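**Re: Retired office computers – collection and wiping of drives**

Dear colleagues,

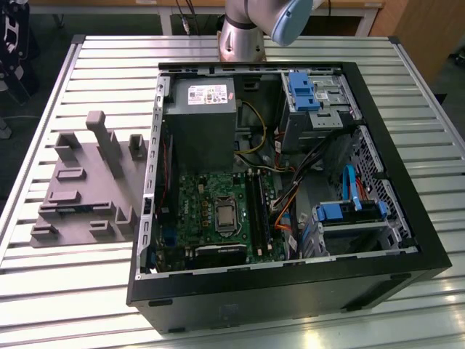
Thank you to everyone who replied to the first notice. Several departments asked the same questions, and the answers are given once here so that all offices work from the same rules.

On Monday, Yasmine Morsy wrote:

> Our office at Younis has 16 towers ready to go. Two of them will not start. Do we still need to fill in the transfer form for those, and may staff buy a machine for home use as they could in the past? We would also like to know who keeps the record once the drives are gone.
>
> Yasmine Morsy

The transfer form is required for every machine, including those that will not start. Please write "does not start" in the remarks field and leave the login section blank. A computer that cannot be turned on may still hold personal records, and its drive will be treated in the same way as any other.

Sales to staff have ended. Machines that pass inspection will be offered to schools on the district list, and the remainder will go to Plitura for recycling. The former price of 30 per unit no longer applies, and any payments already made for this round will be returned by Essam Kettani's office.

The asset record stays with the department until the signed receipt comes back. After that, it moves to the central register kept by Chaimae Tahiri. Please do not remove the inventory sticker before collection – last year a number of units arrived without one, and matching them to the register took most of September.

Monitors, keyboards and printers are outside this round. Offices with over 100 items of any kind should write to me separately so that a second truck can be booked. The loading door at the Foken building closes at 4 p.m., and deliveries after that hour will be turned away.

Forms may be sent to this list or handed in at the front desk.

Sincerely,

Younes Ouazzani
Equipment and Records Office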